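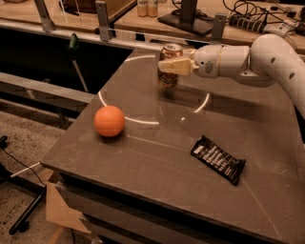 Break room / snack table meeting, notes

Started 4:10 pm, a few people late. Noemí Nava chairing, Jineck taking notes (sorry for the typing). Last month's minutes ok'd, no changes.

1. Gray table
Stays where it is. Top is scuffed and smudgy, nobody happy with it. Nella tried dish soap in February, no difference. Võ has a paste cleaner at home, will bring it in and do one corner first. No scouring pads please. If the paste does nothing we look at a table cover, budget max 500 crowns, Nella to ask at Brurkby what they have by the meter.

Carpet under and next to the table: crumbs. Vacuum is back from repair, lives behind the coat rack now.

2. Drinks
Long one. Spent 632 on cans last month, more than any month so far. Proposal from Nella: one can each per day from the shared stock, anything extra you pay into the tin. Cans stay upright, unopend ones go back in the fridge at end of day, open ones get emptied and go in the metal bin. Not left on the table overnight.
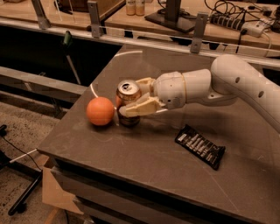
Võ objected that one a day is fine in winter but will not work once it gets warm, and wanted two from May on. Also said the tin is never where it should be. Noemí: try one a day until May, then talk again. Agreed, Võ against.

Tin goes on the shelf over the sink. Jineck to label it.

3. Candy bars and wrappers
Whole bars are fine on the table, take one if you want one. Empty wrappers are not, they go in the trash. Asked for at the last 4 meetings so now its going on a sign. Nella writes it.

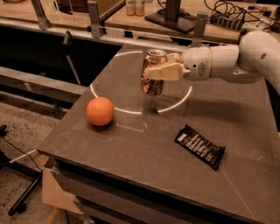
Sign goes up by the door, not taped to the table, tape leaves marks. Keep it short. Czech and English.

Switch to the bigger box of bars? Cheaper per bar but half of them are the coconut kind. Left open.

4. Orange ball
Stays. Several people like having it. Rule is the same as before: no throwing near the drinks, and it goes back on the table after. Noemí asked for a small dish or ring so it doesn't roll off, Võ has something.

5. Money
2000 for the quarter, same as last time. Covers drinks, bars and the cleaning stuff. Table cover would come out of this too if we get one.

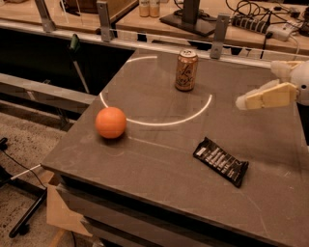
Receipts to Noemí by end of month, paper or photo both ok. No receipt no refund, incl. for me.

6. AOB
Fridge light out again. Jineck will look.
Mugs: take yours home or wash it.

To do
Võ: paste, dish for ball
Nella: sign, ask about cover
Jineck: tin label, fridge light, send these round
Noemí: receits, book room for next time

Closed 4:55 pm.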